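In Defense of the Slow Listener
By Lizelle Maluleke

I have been told, by people who mean well, that I could finish twice as many audiobooks if I played them at double speed. I could also eat dinner in a blender.

My current listen is Pestberg, a family saga that runs 23 hours. The narrator takes his time over the grandmother's will, and so he should. At double speed she sounds like she's selling mattresses.

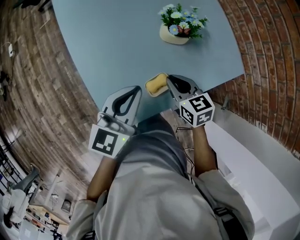
Does listening count as reading?

It counts if you can argue about the ending afterward, and I have argued about plenty.

My friend Po-yen Cheng logged 191 titles last year. I asked what he thought of the sister in Darska. He said, "Which one is Darska?" It's the one with the sister, Po-yen. 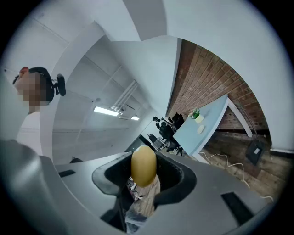 1 min read

Apps deserve some blame. Mine offers seven speeds, and only one of them is the speed at which a human being talks. It also sends me a badge when I finish early, as though the author had been holding me hostage.

I'll allow one exception. Long descriptions of sailing may be hurried along at the listener's discretion. I got through most of Karras that way in April and regret nothing.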